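# Fluseo Freestanding Tub

**Sold by Gusano Bath Supply. Ships by freight, curbside only.**

We sell this tub and we like it well enough, but the maker's brochure oversells it. Read this page before you order. A freestanding tub is a pain to send back.

## What the brochure says

The brochure promises "spa-level heat retention." We filled our floor model on a Saturday and checked it with a kitchen thermometer. It cooled off like any other acrylic tub we carry. If you like hour-long baths, expect to top it up.

It also says the finish "never scratches." We have yet to meet an acrylic finish like that. Use a soft cloth and liquid cleaner and it should stay shiny for years. Use a scouring pad and it won't.

"Installs in minutes" is the claim that bothers us most. If your drain is already in the right spot and your floor is level, two people can set it in a morning. Moving a drain in a concrete slab is a different job, and the plumber's bill may be bigger than ours.

## Specs

- Material: acrylic over fiberglass
- Color: gloss white only
- Drain and overflow: included, chrome
- Faucet: not included
- Feet: adjustable, hidden under the shell
- Warranty: 2 years on the shell, none on the drain parts

## Price

The list price is $3,000. We have never charged that, and we doubt anyone has. Ours is $2,000, plus $598 for freight to most addresses. Stairs cost extra, so ask for a quote first.

## How it compares

The Tuhumury is heavier, costs more, and has a wider rim you can rest a glass on. Its maker says the shape was "designed around the human spine." We sat in both and couldn't feel much difference.

The Fira is shorter and suits a small bathroom. Tall bathers should skip it, whatever the sales sheet says about "deep soaking."

## Before you order

Measure your doorways, then measure the turn at the top of the hall. Ask your plumber where the drain has to land and get the answer in writing. Check the shell for cracks while the driver is still there, and note any damage on the delivery slip before you sign. Claims made after that go to the freight company, and they are slow.
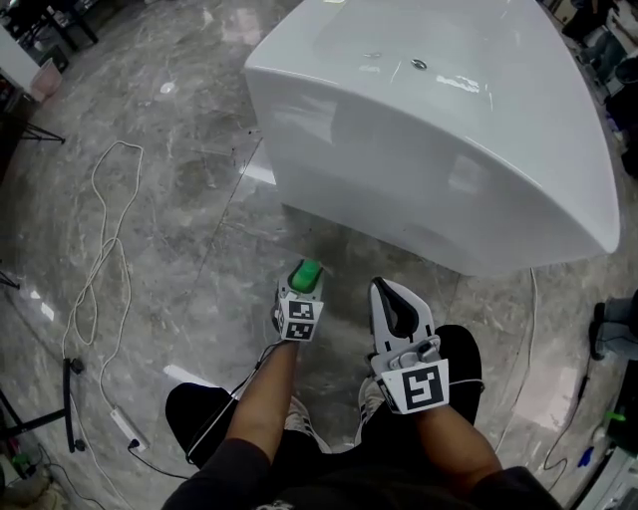
*Gloss white shell with round metal fitting, on gray marble-patterned floor.*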